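首页 | 工作组 | 标准草案 | 会议纪要 | 联系我们

家用双臂机器人入户作业规范工作组会议纪要

7/19/22 记录：秘书处

主持：Lindalva Portela
出席：Trekach、Garnance、Abugri 三家单位代表，物业服务方代表，保险方代表，秘书处
请假：Trurkitz（已提交书面意见，由秘书处代读）

一、上次纪要的确认

上次纪要第四条写作“机器人在无人看护时不得移动易碎品”。Garnance 代表指出，当时讨论的对象是作业期间，充电和待机不在其内，原句容易被读成全天限制。会上同意改为“机器人在作业期间，如现场无人看护，不得移动易碎品”。其余内容无异议，予以确认。

上次遗留的两件事：术语表已由 Abugri 补完，附在草案后面；急停按钮的颜色和位置仍未定，转入本次第五项。

二、草案适用范围

主持人先说明，本规范只管住户家中客厅、餐厅、卧室的地面和台面整理，厨房明火区、浴室和阳台暂不纳入。物业方问，走廊和电梯算不算入户作业的一部分，因为机器人进门之前总要经过公共区域。讨论后认为公共区域另有通行规定，本规范从住户门槛开始算起，但进门前的自检应在门外做完，这一句写进范围说明。

Trurkitz 的书面意见要求把阳台加进来，理由是很多住户的客厅与阳台之间没有门。Trekach 代表不赞成，认为阳台涉及坠物，一旦写入，后面的高空条款就要重写一遍。最后的处理：与客厅连通且无门槛的阳台，机器人底盘可以驶入，手臂不得伸出栏杆内侧。是否单列一章，下次再定。

适用机型限定为轮式底座、双臂、末端为两指或多指夹爪的机器。单臂机型可以参照执行，检查表中涉及双臂配合的条目不适用。

三、垃圾收拾作业的操作要求

这一项用时最长，逐条记录如下。

（一）什么可以当作垃圾

Abugri 代表介绍了他们的试行做法：台面上的物品分为三类，“可直接丢弃”“需询问”“不得触碰”。糖纸、包装袋、揉成团的纸巾归第一类；收据、便条、药板、带字的纸片归第二类；现金、证件、首饰、钥匙归第三类。

Garnance 代表认为纸巾放在第一类有风险。住户把戒指或助听器包在纸巾里的事情，他们的客服接到过。物业方说，他们的保洁员也碰到过同样的情况，现在的规矩是捏一下再扔。会上讨论机器人能不能照办。Trekach 代表表示，夹爪闭合时有力反馈，能判断里面有没有硬物，但软硬的界线各家不一样，写成统一数值不现实。

形成的文字：“纸巾、纸团在丢弃之前应以低力夹持一次；如闭合行程明显早于预期终止，应转入需询问类。”各家把自己的判断方法写入产品说明，不在规范里规定数值。

保险方问，“明显早于预期”由谁来判断。主持人答复，由厂商声明，检验时按声明核对。保险方保留意见，要求记录在案：如发生贵重物品误弃，该方认为厂商声明不足以免除责任。

（二）垃圾桶的处理

草案原文只写了“将垃圾投入垃圾桶”，没有规定桶在哪里、由谁拿。各家现行做法有两种。一种是桶留在地上，手臂来回搬运；另一种是一只手臂把桶提到台面旁边，另一只手臂就近拾取。后一种路程短，掉落少，但桶本身会碰到家具。

Trekach 代表讲了他们在后一种做法上的经验：抓桶沿比抓桶身稳，可是套了袋的桶，袋口会被夹爪一起夹住，松开时袋子容易滑进桶里。他们的改法是松爪前先把桶放实，再沿桶沿外侧退出。Garnance 用的是前一种，理由是很多住户不愿意看到垃圾桶靠近茶几，尤其是平时摆水果和茶具的茶几。

物业方支持 Garnance 的说法，认为卫生习惯各家各户差别很大，应当允许住户自己选。

最后的文字：

1. 首次入户时应询问住户是否允许将垃圾桶提至台面高度，默认设置为不允许。
2. 允许提桶的，桶底不得接触餐桌台面；接触茶几台面的，作业后应擦拭接触部位。
3. 提桶时桶内垃圾不得高出桶沿。高出桶沿的，应先换袋。
4. 持桶手臂在另一只手臂拾取期间保持静止；需要移动桶的，拾取手臂应先停止。
5. 夹持带袋桶沿的，松爪之前桶应已放稳。

第 4 点 Abugri 提出反对，认为两臂同时慢速移动完全可以做到，强制静止会拖长时间。主持人请各家说说现有的碰撞记录。Abugri 提交的试运行材料中共有 102 次双臂作业记录，其中两臂同时移动时发生的轻微接触，都集中在桶与拾取夹爪之间，没有造成损坏。Garnance 认为没有损坏并不说明可以放宽，台面上如果有玻璃杯，结果就不一样了。表决后第 4 点保留，Abugri 的意见附后。

（三）台面保护

讨论对象主要是玻璃台面、漆面木台面和石材台面。漆面和玻璃反光强，灯光在台面上的倒影会影响识别，各家都承认有过把反光点当成物品去抓的情况。Trekach 的处理是换一个角度再看一次，位置变了的就判为反光。Garnance 的处理是夹爪下降到接近台面时改用触碰检测。两种办法都可以写入附录作为参考。

正文文字：“在高反光台面上拾取小件物品时，夹爪应在接触台面之前减速；夹爪末端与台面接触的部分应为不划伤漆面的材料，并列入易损件定期更换。”

更换周期有争论。Garnance 建议每 1,000 次夹持更换一次，Trekach 认为软垫材料不同，磨损差别很大，按次数换会浪费。Trurkitz 的书面意见同意按次数，但希望厂商可以凭磨损检测结果延长。会上采纳 Trurkitz 的写法，即以 1,000 次为上限，厂商提供检测依据的可以延长，延长后的周期写在产品标签上。

台面边缘另立一句：物品靠近边缘时，应从外侧向内推移之后再夹起。物业方问如果外侧是沙发，手臂伸不过去怎么办。答复是绕行，绕不过去就不捡，作业结束时告诉住户还剩什么没有收。

（四）家具与织物

手臂越过沙发、扶手和靠垫的时候，袖罩或线缆可能钩住面料。提花面料、流苏和搭在扶手上的盖巾都容易被带起来。原草案规定手臂与织物之间保持固定间距，Trekach 认为小客厅里根本做不到，三面都是沙发的布局很常见，底座只有一个口子能进。

改为两句：“手臂应从织物上方通过，不得贴着织物表面拖行。检测到异常拉力时立即停止，并沿原路退回。”

保险方建议把“异常拉力”的数值写出来。这一条各家意见接近，当场定为由检验方统一给出，秘书处在下一稿里留出空格。

（五）地毯与线缆

底座压过地毯边缘时车身会晃，手臂如果正提着东西，晃动会传到末端。会上同意增加一句：底座通过地毯边缘时，手臂应收回至行驶姿态，不得同时进行拾取。

插线板和拖在地上的电线，机器人不得夹持、拨动或碾压。Abugri 问充电器的细线算不算，回答是算。住户要求机器人帮忙理线的，本规范不支持，各家如果提供这项功能，应另行说明。

四、现场人员与远程接管

主持人说明这一项收到的来信最多，主要是住户担心摄像头。

草案规定远程接管之前必须在机身上给出提示。现有产品有的用机身小屏，有的用灯带，颜色各不相同。物业方反映，老年住户分不清蓝光绿光各代表什么，希望加声音。Garnance 担心夜间作业时声音扰人。结果是：远程接管开始和结束时各提示一次，声音与灯光同时使用，住户可以调低音量，但不能关闭灯光。

远程人员能看到什么，各家说法不同。Trekach 只向远程人员开放作业区域，其余部分遮挡；Abugri 开放全部视野，理由是远程人员看不到周围就没有办法安全退回。Lindalva Portela 提议分两种情形：普通接管只开放作业区域；故障退回时开放全部视野，时长写入日志，住户可以查。三家同意。

墙上的画、照片和家庭合影，作业日志中应作模糊处理。Garnance 问画算不算，大家觉得画和照片机器很难分清，一并处理比较省事，于是写成“墙面装裱物”。

有儿童或宠物在场时，草案要求停止作业。物业方认为这样写，有孩子的人家基本上没法用。讨论后改为：人或宠物进入手臂可达范围时停止，离开之后经过 20 秒方可恢复。Abugri 希望缩短，没有得到支持。

住户本人站在旁边看，同样按进入可达范围处理，不另设例外。

五、急停与噪声

急停按钮的位置：装在底座还是装在躯干上部，上次没有谈拢。装在底座，老人弯腰不便；装在上部，手臂举起时可能挡住。保险方提议两处都装。Trekach 认为成本可以接受，Garnance 需要回去核对走线。暂定“躯干上部必须有一处，底座一处为推荐”，颜色统一为红色，周围不得有相近颜色的装饰。

急停之后手里的东西怎么办，有两种意见。一种是夹爪保持夹紧，避免掉落；另一种是松开，避免夹住人。最后区分写：夹持物品时保持夹紧，但应能用手从外部掰开；检测到夹持的是人体部位或衣物时立即松开。检验方法由秘书处拟稿。

噪声限值：白天作业不超过 55 分贝，测量点设在离机器一步远、与坐姿耳高相当的位置。“一步远”的说法不够严谨，秘书处改成具体距离后再发各家核对。夜间限值没有定，Garnance 下次带测量数据来。

六、交付前检查表

物业方提供了一份他们在试点楼里使用的检查表，会上逐条对过，保留下列各条：

- 门外自检已完成，电量足够完成本次作业并返回
- 夹爪软垫无开裂、无缺失
- 急停按下有效，复位正常
- 住户已确认不得触碰的物品和区域
- 住户已选择是否允许提桶
- 垃圾袋已套好，袋口翻在桶沿外侧
- 地面线缆已标记或收起
- 提示灯、提示音正常
- 作业结束后，手臂收回，桶放回原处
- 未能收拾的物品已告知住户

“桶放回原处”一条，Trekach 问原处怎么算，住户自己挪过桶怎么办。定为“机器人拿起桶时桶所在的位置”。

物业方另外提到，检查表印在纸上，现场的人常常在作业结束以后一次勾完。建议前七条在开始之前由机器人逐条询问，得到确认才能启动。Abugri 说做得到，但担心住户嫌烦，希望同一户连续使用时可以简化。会上同意：同一住户、同一房间、当天内再次启动的，只问急停和禁碰物品两条。

七、试点安排

试点继续在物业方管理的楼内进行，以客厅台面整理为主，三家各用自己的机型。试点期间适用本次修改后的文字，旧稿停用。每次作业之后填写检查表，发生接触、掉落、误弃的，另填事件单，写清楚当时两只手臂各在做什么。事件单由各家自行保存，同时抄送秘书处，秘书处不对外公布单位名称。

Trurkitz 书面表示愿意在下一轮加入，机型尚在调试。主持人请其先按检查表自测一遍，把结果发来。

保险方希望派人到现场看几次。各家没有意见，但须事先征得住户同意，人数不超过两人，不得在室内拍照。

八、待办

秘书处：整理第三项全部修改文字，七月内发出；补写急停后夹持物品的检验方法；把噪声测量点改为具体距离。
Trekach：提供反光台面二次识别的说明，供附录使用。
Garnance：核对躯干急停走线；准备夜间噪声数据。
Abugri：就双臂同时移动的反对意见写成书面材料，附上现有记录；术语表里“台面”“桌面”两词混用，请统一。
物业方：把检查表按本次结果改版，旧版收回。
保险方：就误弃责任的保留意见提交文字。

九、其他

物业方问，住户在作业途中临时要求机器人去拿别的东西，例如递个电话或者挪一下花盆，算不算在规范里。主持人认为递送属于另一类作业，本次草案不写，机器人应先把手里的垃圾放下，再回应新的要求。Garnance 补充，夹过垃圾的夹爪不应该直接去拿电话、杯子、食物，这一条应当写。各家同意加在第三项末尾。

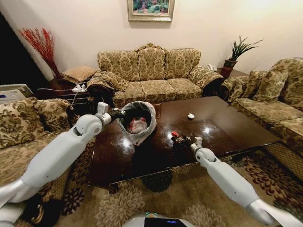 夹爪清洁的方式没有统一，有的擦拭，有的换套。草案先写“接触垃圾后，未经清洁或更换外套，不得夹持食物、餐具、药品及手持用品”，清洁方法由厂商说明。抱枕和坐垫要不要列进去，Abugri 认为应当列，物业方也同意，Trekach 希望再看看试点情况，留到下次。

下次会议的时间由秘书处另行通知，地点不变。需要增加议题的，请在收到修改稿之后连同文字一并提出。

相关内容
- 家用双臂机器人入户作业规范（草案）术语表
- 入户作业检查表：物业方试点版
- 事件单填写说明
- 关于远程接管提示方式的住户来信汇总
- 上次会议纪要（已确认）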